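What I learned about school lunches in Praltorby
3 August 2018

When we moved to Praltorby I did not think much about what my daughter would eat at noon. In the country where I grew up, children went home for lunch, or they ate soup from one big pot in the school kitchen, and no parent had an opinion about it. Now I am a parent with opinions. In June our town sent a letter to all families about the school meals for the next year, and I have read it more times than I want to admit, with the dictionary next to me for the first two readings.

The letter says that the town will stop selling sweet drinks in the schools, that water will be free at every table, and that the kitchens will cook with less salt. A company with the name Lumwood will deliver the food to 4 schools, and one of them is ours. The price of lunch stays the same for this year. About the year after, the letter is silent.

I was glad about the water. My daughter drinks very little during the day and comes home with a headache, and she told me that the fountain in the hallway is broken more often than it works. A jug on the table is a simple thing, and I think simple things are what a child will use.
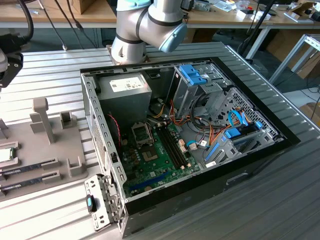 With the food I am less sure. There was an evening meeting at the school on Demora Street, and I went with my questions written on a paper, so that I would not lose the words when I stood up. I asked how much time the children have for eating. The answer was that lunch is twenty-five minutes, but the waiting in line is inside those minutes. My daughter is slow in line and slow in eating. Some days she has eaten only the bread when the bell rings. You can cook the best vegetables in the state and she will not meet them.

Another mother asked about the portions. She was told that the hot lunch for the younger classes will have 269 fewer calories than a lunch they served before, which was 847. I wrote both numbers down and did the subtraction at home, and I was surprised that it was such a big difference. For my daughter the smaller lunch is enough. For the boy next door, who runs from morning to evening, I think it is not enough, and he will buy chips on the way home from the store on the corner. His mother thinks the same. We agreed that we will both pack something extra, maybe a boiled egg or an apple.

There was also some discussion about weighing the children. The school wants the nurse to do it two times in the year and send the result home in a closed envelope. I do not like this plan very much. I remember being weighed in front of my class when I was ten, and I remember the number and who laughed. An envelope is better than that, of course. But children open envelopes, and they compare. I said this at the meeting, with my bad grammar, and several people nodded, so I suppose I was understood.

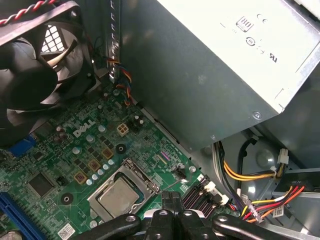
Since then I have tried to change a few things in our own kitchen. We lived for a while in an apartment close to the Holanda market, and there I could buy beans and greens for very little money. Here the nearest good vegetables are a bus ride away, so I go once a week and cook a lot. I make lentil soup with carrot and a little vinegar at the end, and I freeze it in small boxes. One box is 400 grams, enough for the two of us with bread. My daughter eats it if I do not tell her that it is healthy.

She also helps now with choosing. I let her pick one vegetable each week that we have not tried. The fennel was a mistake. The yellow squash she liked, and she asked if the school would have it too. I told her to look at the menu when it comes.

The menu should be on the school website before classes start. I looked this morning and there was still last year's page, with the chocolate milk on it. I will look again next week, and if the lunch time is still twenty-five minutes I will write a letter to the school. My neighbor has offered to read it first for the mistakes.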